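Pomcombe diners asked to pay more for plain white plates

Nov 6, 2018

Pomcombe's two busiest lunch rooms have switched to a new line of plain white dinner plates, and the company that runs them says the change will cut waste, speed up clearing and make the food look better. It has offered little to back up any of it.

Deretti, which operates both rooms, began putting out the plates in October. They are sold under the name Braka and replace the mixed stock of patterned plates that had built up over the years. The company bought 400 for the larger room on the square and has ordered another 700 for the smaller one and for outside catering.

Why the smaller room and the catering side should need more plates than the larger room was not explained. A spokeswoman said only that the order "reflects expected growth."

The price of the set lunch went up by 90 cents the same week. Deretti says the two things are not connected and that the increase covers produce and wages. A notice taped up by the register tells a slightly different story, thanking customers for "helping us invest in better tableware."

The main claim made for the new plates is that they will last. Deretti says the old ones chipped at the rim and had to be thrown out, and that a round plate with a smooth matte face and shallow rings set into it is less likely to show wear. The company did not say how many of the old plates were lost to chipping in a normal year. Asked for the breakage records, it said none were kept before this fall.

That makes it hard to see how anyone will know if the switch has worked. A plate that is a month old has not had time to prove much, and most restaurant plates look fine in the first month.

Then there are the rings. Company literature says they "frame the meal" and keep sauce from running to the edge. Anyone who has washed dishes for a living may wonder what else they hold on to. Matte finishes are also known for picking up gray marks from knives and forks, and staff at the square have been told to set such plates aside for a soak with cleaning powder. Deretti describes this as routine care. It was not part of the routine before.

The switch has been noticed across the street at Nông, a noodle counter that competes for the same lunch crowd. Nông still serves on whatever comes to hand, including some of the patterned plates Deretti sold off cheaply in October. By the look of the line there at noon, customers do not seem to hold it against the place.

Deretti also says white plates will help it control portions. Its kitchens have been told to keep food inside the well and leave the rim clear. The company says this is about presentation. Several regulars at the square room said it looked to them like less lunch, although the menu gives the same weights as before and the company insists nothing has been trimmed.

The old plates came in several sizes, so a fair comparison is difficult. A serving of stew that filled a small patterned plate can look lonely on a wide white one. The opposite would be true for anyone who used to get the big oval platters, which have also gone. Deretti said it had no plans to bring those back.

On waste, the company's argument is that smaller-looking plates of food lead people to finish what they take. It cited a trial in its own kitchen but would not release the results, saying they were meant for internal use. The town's waste office said it had not been asked to measure anything and does not collect separate figures for the lunch rooms.

The remaining patterned plates are being sold from a table by the door of the square room at 2 dollars each, cash only. The sale was supposed to finish at the end of October and has been extended until the stock is gone. Delivery of the second order is expected before the holidays, and Deretti says the lunch price will be looked at again in the new year. It did not say in which direction.
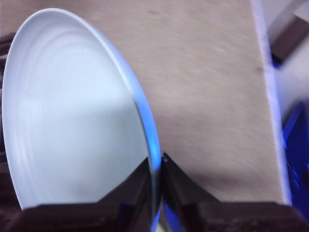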